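Drunport extends food waste collections to 245 more homes

Drunport Town Council has confirmed that its weekly food waste collection will be extended to the Shimada estate from 3rd November. A further 245 households will be covered by the service, which has so far been limited to streets north of the river.

Each household will receive a lidded kitchen caddy and a larger bin for the kerbside. Both were delivered in October, together with a printed guide and a first supply of liners. Residents in flats will share bins placed beside the existing recycling points.

Elvira Ayala, head of waste services, said the council had listened to comments from the first phase. "Residents asked for clearer guidance on what may go in the caddy, and the new guide sets this out," she said.

Cans, glass and plastic packaging must continue to go in the mixed recycling bin. Food cans should be rinsed before they are put out.
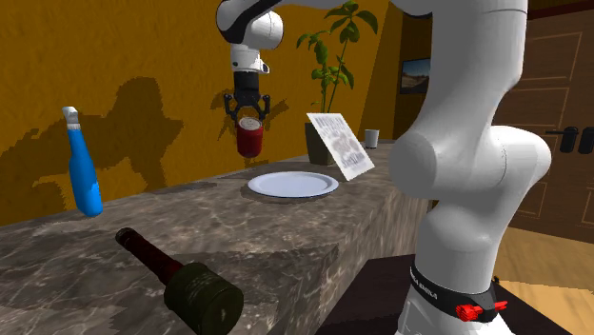

A red can above a kitchen counter, in a computer-generated view.

Bins should be at the kerbside by 7am. Replacement caddies may be ordered from the council offices, and requests will be answered within 72 hours. The council will review the service after 20 weeks.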